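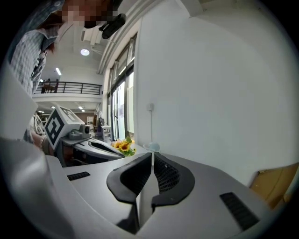
We've been collecting hand-held demonstrations for a flower-arranging policy, two grippers, one camera on each, and the written-up result from the Gronow group says more demos means more success. We have 2,000. Success on the real arm stopped climbing long before that. My suspicion is thin stems: when one sits in the gap between the two fingers it is a sliver of white in the wrist view, and the sunflowers on the table behind take all the attention, the policy's as well as mine. Has anyone got past this plateau, or do I just keep picking up flowers until retirement?
plerndale_pete

Search this site Go Advanced

Your count is fine, your variety probably isn't. We did the same job in Bodlow and trained on 10 locations with few demos in each, then on one location with the lot. The spread-out set won comfortably on stems it had never met. If all yours come from one table by one set of windows, the policy has learnt that table very well and will be lost in the kitchen.

Two cheap checks before you collect any more. Crop the wrist view tighter round the fingertips and retrain. Then look at your marker tracking: throw out any demo where the other gripper's cube drops out of sight for more than a moment. We lost 101 demos that way in February and the score went up, which did wonders for morale among those who had recorded them.
seltalex_user47

More data. It's always more data.
gripfan

With respect to the above, he has 2,000. I'd look at timing first. If the camera and the finger width are logged even slightly out of step, the policy closes on where the stem used to be. On a fat stem you get away with it; on a thin one you get a very confident pinch of air. Film a clock while you open and close the fingers and compare the two logs. Dull afternoon – but ours was out by enough to matter, and we had already blamed the network, the lighting and each other.
mostly_harmless_arm

Last updated: March 18, 2018

Related
Wrist camera or side camera for small objects?
Marker cube keeps dropping out when the grippers cross
How many failed trials do you report?
Cut flowers versus silk ones for repeat tests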